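Notes on the Sorting of Household Cords

The question of what to keep and what to discard arises in every household that has owned electrical goods for more than a few years. It arose in this one in May, when the hall closet in the Flanlow Street apartment could no longer be closed. The present entry records the method adopted and the results obtained, as several readers of the earlier entry on paper records have asked for a sequel.

The closet held 43 cords and chargers. Of these, fewer than half could be matched to a device still in use. The rest had been kept on the general principle that a cord may one day be needed, a principle which had not been tested in this household at any point since the move from Warner.

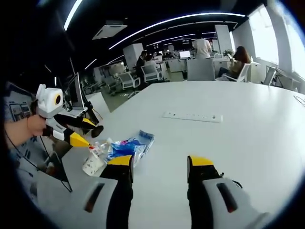 The first rule was that each cord should be matched to its device before any decision was made. A cord without a device was placed in a shoebox, and the shoebox was given a date for review. No exceptions were allowed for cords of unusual length, although the temptation was considerable.

The second rule concerned duplicates. A household of two persons does not require more than two spare charging cords of any one type, and the surplus was set aside for the exchange shelf at the Liem branch library, which accepts working cords in the morning only.
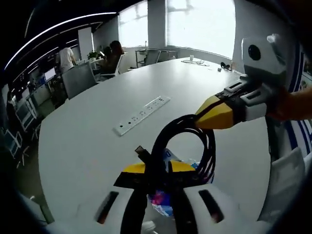 Posted in Household Matters
By the author of The Jisbridge Notebook
Filed in May | 2 comments

Storage was the more difficult matter. Cords wound tightly around the hand tend to keep a twist, and those left loose will tangle with their neighbors. After some trial, a wide, flat coil secured with a strip of cloth was found to be satisfactory. Paper labels were attached near the plug and written in pencil.

Readers should be advised that damaged cords do not belong on any exchange shelf. Those with split covers or bent plugs were taken to the electronics drop-off on Warner Road. The round trip on foot is around 790 steps longer by way of the bridge, but the bridge route has a bench.

The shoebox remains on the upper shelf of the closet. It will be opened again before winter, and any cord still without a device at that time will follow the others to Warner Road.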